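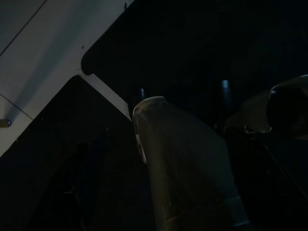

Wrist view in low light, with the pale panel at upper left.

Print this page | E-mail this page
Share (14) | Comments (2)

Section 4: Setting up the Luketti kit for fridge work

If you've come straight from Section 3, your arm is bolted down, the gripper is on, and both cameras show up on the Majimbun screen. Good! Leave everything powered. If one of the cameras is missing from the screen, go back and reseat its plug before you read any further. I've tried skipping that and I lost a whole evening to it.

I wrote this section for the fridge task because it's what most people at Cultville ask me for, and it's a fair test of the kit. You get a bright space, a dark space, and a big door that moves. If you can set up for that, the pantry shelf in Section 5 will feel like a holiday.

4.1 Check the wrist view

1. Open the wrist camera page and turn off auto brightness.
2. Jog the arm slowly, using the small step button, until the gripper sits low in the middle of the view.
3. Look for a bright edge or highlight somewhere near the top of the gripper. A dim picture is fine for this step. A picture with no edges at all is not, and you'll need a lamp.
4. Press Save View and type a name you'll still understand next month.

Note: A large dark patch in the wrist view isn't a fault by itself. Move the arm a little and watch whether the patch changes shape. If it stays exactly the same through the whole move, wipe the lens cover with the gray cloth from the kit and check again.

CAUTION: Keep your hands clear of the wrist while jogging. The small step button is slow but the arm doesn't know you're there.

4.2 Check the head view 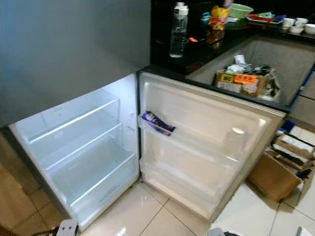 Page last changed: August

Now for the wide view, and I think it's the nicer of the two to work with. You want the open fridge compartment and the whole inside of the door in view together, plus a bit of counter. The counter matters more than you'd guess, as it's where things get picked up and put down once you're running real jobs.

1. Swing the lower door open by hand until it stops. Do this yourself the first few times, please.
2. Tilt the head camera down until you can see the drawer at the bottom of the compartment and the lower bin on the door.
3. Wait four seconds for the brightness to settle. The fridge lamp is strong, and the white walls bounce it all over the place.
4. Tap Mark Surface, then tap the upper shelf, the lower shelf and the two door bins, one after another.
5. Put one easy item in the upper door bin. A colored wrapper is perfect — the purple packet near the hinge end stands out beautifully against that white liner.
6. Tap Find. You should get a box drawn around your item.

Note: Clear things are hard. There's a clear plastic cup standing in the same bin, toward the other end, and you may have to look twice to spot it yourself (go on, look for the rim). I leave clear cups out of the first run and add them later using the Faint Objects setting, which is covered in Section 7.

Note: Shiny floor tiles throw the fridge light back at you. If Find keeps drawing boxes on the floor, tap Mark Surface again, pick Ignore, and trace the tiles.

CAUTION: Keep boxes, flat cardboard and paper out of the door's swing, and the same goes for cables. Kojo Sulemana sent me a long list of stuck-door reports from the Zudville trial and a good half of them came down to clutter on the floor.

4.3 First dry run

1. Set the speed slider to 14. It goes all the way up to 400, and you have no business up there yet.
2. Stand beside the stop button and keep a hand near it.
3. Tap Rehearse. The arm will reach toward each surface you marked, pause, and come back without closing the gripper.
4. If it pauses too far from a shelf, nudge the saved point forward and rehearse just that one.
5. Happy with it? Tap Keep. The kit stores two versions, so your older one is still there if you change your mind.

Don't leave the fridge standing open between tries. Mine beeps, and yours may too, and the food in a stocked one won't thank you.

My own gripes, for what they're worth: the Mark Surface button is too small, and the screen goes to sleep right when you need it. I've passed both on to Salamatu Agyeman, who looks after the Majimbun software, and she tells me the sleep timer will get its own setting. Until then, tap any blank spot on the screen to wake it. Don't tap near Rehearse.

Next: Section 5, Pantry shelf

Share (14) | Comments (2)
Print this page | E-mail this page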